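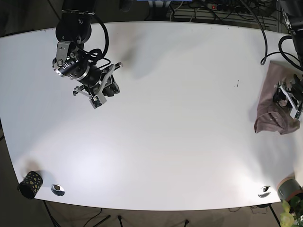 Photo: Palesa Mnguni

Skiller

Hi! Skiller is a small dataset of kitchen words. More exactly, it's 2600 entries of what people call things when they cook: verbs, pot names, amounts, the odd insult for a sauce that split. I started it in a notebook, moved it to a spreadsheet when the notebook got greasy, and now it lives in this folder so other people can use it and tell me what I got wrong.

The name comes from my grandmother, who said skiller for skillet her whole life. I thought it was a Horkach word until I moved to Baltham and met a man at the hardware store who said it too.

What's in the folder

entries.csv is the main file, one row per word.
sources.csv says where each word came from (a person, a recipe card, a church cookbook, that sort of thing).
places.csv has the 23 towns and villages, with the spelling I settled on.
notes.txt is me arguing with myself. Read it if you like, but please don't parse it.

Columns in entries.csv

word: the word as it was said or written. I kept odd spellings from cards.
meaning: a short plain gloss, mostly mine.
kind: verb, tool, amount, food, or other. "Other" is bigger than I'd like.
place: matches places.csv. Blank if the person had moved so often they couldn't say.
heard: yes if I heard it out loud, no if it came off paper.
sure: 1 to 3, where 3 means I'd bet lunch on it.

A sample row looks like this:

slump, to let dough rest until it spreads, verb, Baltham, yes, 3

Amounts are the messy part

I love the amounts, and they're a pain. "A hand" of flour is a fistful in one village and whatever fits on your flat palm in the next one over. I didn't convert anything to grams. I tried for an evening, with a scale and a bag of flour, and all I learned is that I have small hands. If you need numbers, the 99 rows with something in the weight_note column are the ones where the cook weighed it for me in their own kitchen. Leave the rest as words, please!

How I collected it

Mostly by talking to people while they cooked, which I can recommend as a hobby. Benedikt Bachmann typed up the whole Kälin recipe box (cards on both sides, some in pencil) and caught a pile of my typos while he was at it. Everybody who talked to me said yes to being included, and I left their names out of the files.

Known problems

Baltham is way overrepresented, because I live here. Baking words outnumber frying words by a lot. There are 2 rows for "scorch" that should probably be one, and I keep changing my mind. Accented letters are UTF-8, so if Kälin shows up as garbage, fix your import settings before you write to me.

Using it

Do what you want with it, just say where you got it. If you make a crossword, send me the crossword.

Last changed June 28, 2026: fixed the place column for the soup words, and dropped a stray comma that was breaking the "ladle" rows.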